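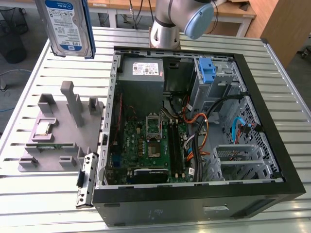 Madalena Godinho wants the cables gone first. She told me after the last version of this talk that she always unplugs everything before she touches the processor, and that she would put that slide ahead of mine. I still do the socket early. Say so, then move on. People can choose.

## Opening (2 min)

- Name, Dindon repair bench, thanks to Ánh Ung for setting up the room.
- The talk is on taking an old office tower down to its parts and building it back up. No laptops.
- Ask who has opened a desktop before. Wait for hands.

## Laying the case down

Side panel off, tower on its side, board facing up. I work this way for the whole job. With the case standing you are fighting gravity on every part, and the heatsink is the worst of them.

Mention the swing-out bracket on this type of case. It needs room at the side of the table. Open it all the way before reaching in.

## Processor and socket

- Frame up, chip out, chip straight into a holder. Never on the bare table.
- Hold it by the edges.
- With the socket open, nothing goes over the board. No screwdriver, no sleeves, no coffee. I have bent pins twice and both times it was a sleeve.
- If the socket will stay empty for more than a few minutes, put the plastic cover on. We keep a jar of them at the bench.

Pause here for questions. There is usually one on thermal paste. Answer: wipe it all off, put on a small amount of new paste, stop there.

## Memory

Short section. Both clips open, stick comes straight up. On the way back in, line up the notch and press until it clicks. Most of the "dead" machines sent to us from the Cumel office had a stick that was not pushed all the way down.

## Cables and drive cage

- Take a phone picture before pulling anything.
- SATA plugs: pull on the plug and leave the wire alone.
- Release latch on the drive cage is colored plastic on many cases. Old plastic snaps, so go slow.
- Power supply stays in unless it is the fault.

## Numbers slide

We did nearly 300 towers last year. 70 went for parts. Average time for a full strip was 90 minutes when we started in October and it is a lot less now. Don't read the whole table out.

## Close

Parts list is on the Zekport handout by the door. If there is time left, go back to Madalena's point on cable order and ask the room.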